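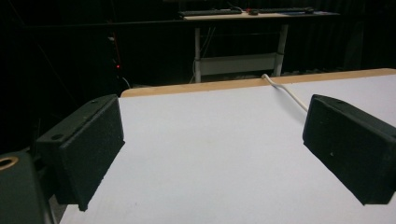
Wrist view, fingers open over the bench.

Gripper width jumps when both fingers are fully open

I'm replaying two-handed demonstrations through the Drakari planner. Width is estimated from the wrist images. When the fingers are wide open the estimate flips between two values on consecutive steps, and the planner rejects the segment with "width rate exceeded". 17 episodes out of 1,014 are affected. Raising the rate limit hides the error but then real closing motions get smeared. Is this a filter problem or a calibration problem?

Answer 1 (accepted)
Calibration, most likely. Drakari clamps width to the calibrated maximum before it differentiates. If your maximum is slightly low, noise crosses the clamp and the derivative spikes. Set clamp_after_diff: true and redo the open/closed calibration for each hand separately – the left and right values should not share a file.

Then check the overhead view for the same segments. Compare the two grippers there before you trust either wrist estimate.

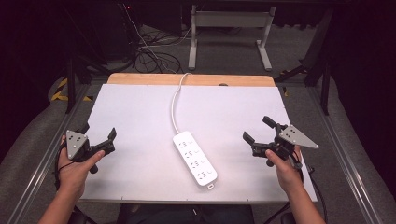 Answer 2
Had this with Plullow too. A median filter over 14 samples fixed it for me. Adds lag, so shift the timestamps back or your grasps will be late.

Answer 3
Just delete the bad episodes.

3 comments · 40 shares

Related questions
Mohamedi exporter drops last action in each chunk
Time offset between head and wrist streams
Starnley viewer shows left and right poses swapped
Plullow: resampling poses without quaternion flips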